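Wolthorpe Seed Library: Spring Progress Report
Prepared for the Furkura Fund by Eleni Halilović

Dear Yoshinori and everyone at the fund,

What a spring! When I sent you the winter update we had a donated card catalog, a borrowed corner of the reading room and a great many hopes. I'm writing this in May with dirt under my nails and much better news.

The short version is that the lending side is open and people are using it. We packed 3,000 envelopes over the winter, and most of the beans, squash and tomatoes have already gone home with somebody. The flowers moved slower at first, then a second-grade teacher came in for sunflowers and told the whole school, and now I can't keep zinnias in the drawer.

Membership

We told you we hoped for 80 households by the end of the grant year. We passed that in April. A lot of them are apartment renters, which surprised me and shouldn't have. They want things that do well in a bucket on a balcony, so I've moved the lettuces, bush beans and small peppers to the front drawers and printed a one-page sheet on container growing. That sheet has been photocopied so often that the copies are going gray.

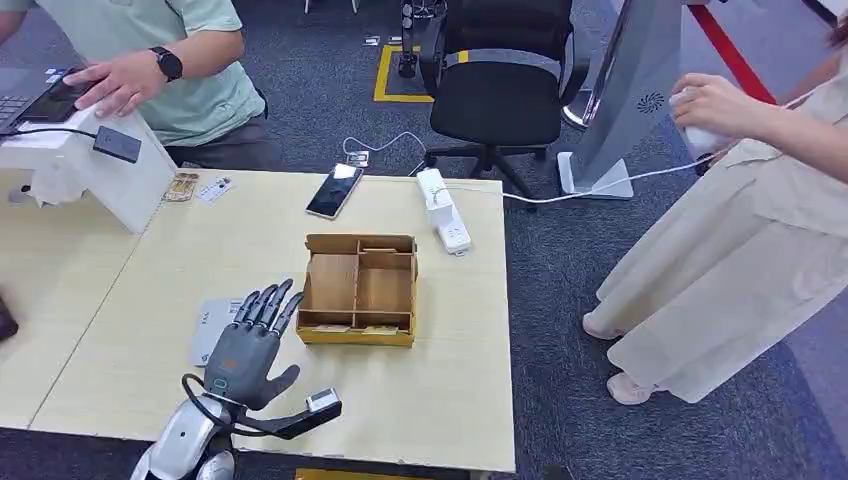 The sign-out system is still paper. I know we talked about a database, and I did try one in February, but our older members found it fussy and I found it fussy too. Each borrower writes down the variety and their name, and I type it up on Saturday after closing. It takes me less than an hour. I'd like to keep it this way through fall and put the software money toward germination trays, if you're happy with that. The amount would stay the same.

Germination testing

This is the part I'm proudest of. Every batch of returned seed gets a test before it goes back in the drawers: damp paper towel, a warm shelf, a count after the right number of days. Of the 30 batches we've tested so far, all but four came up well enough to lend. The poor ones were three onions and a parsnip, and anyone who has kept onion seed past a year will not be shocked.

We had one real mix-up. Two squash varieties were grown side by side in the Wavumcombe plots last summer and they crossed, so what came back labeled as a buttercup is going to be anybody's guess. I've pulled those packets and planted a few in my own yard out of pure curiosity. I'll report back on what they look like!

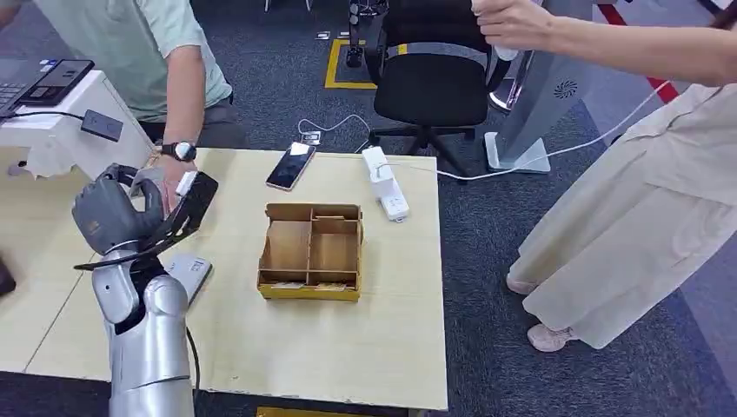
Labeling has turned into a bigger subject than I expected. Pencil holds up better than most pens, envelopes need the year on both sides, and everyone has their own idea of what "early" means on a tomato. We now ask growers to photograph the plant and the fruit before they save anything from it. Nearly all of them carry a phone like the one lying face up near the far edge of the table, so it asks very little of them, and the pictures have already settled two arguments about beans. I'm keeping prints in a binder sorted by crop.

Classes

We've held four so far: starting from seed, container growing, hand pollination, and a drop-in on soil. Hand pollination was the runaway favorite, with 18 people crowded around one flowering squash plant and a lot of laughing. I would love to repeat it outdoors in July when there are more flowers to go around. The soil class was thinner, partly my fault for putting it up against the high school concert.
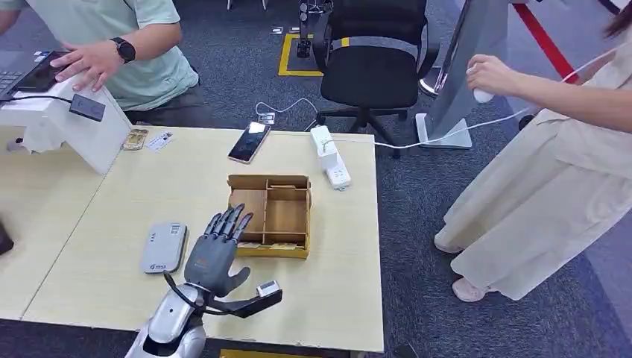
The seed-saving class comes in late summer, once there's ripe fruit to cut open. I want to run it twice, with an evening session for people who work days. The Miyazaki nursery has promised us overripe cucumbers and tomatoes for practice, so all we need to buy is jars and strainers.

Money

Spending is on track. Envelopes and printing came in a little under, postage a little over after we started mailing packets to members who can't get into town. The full ledger is attached, with receipts.

Before the next report

Thresh and clean the overwintered kale and spinach.
Order germination trays, pending your okay.
Find a dehumidifier for the storage closet before the muggy weather.
Set aside an isolated plot at Wavumcombe for squash.
Get the container sheet translated into Spanish.

Yoshinori, you asked about visiting. Please do! The plots are best in the morning, before the heat, and the peas should still be going if you come soon. Let me know which day suits you and I'll meet you at the gate.

With thanks,
Eleni Halilović
Wolthorpe Seed Library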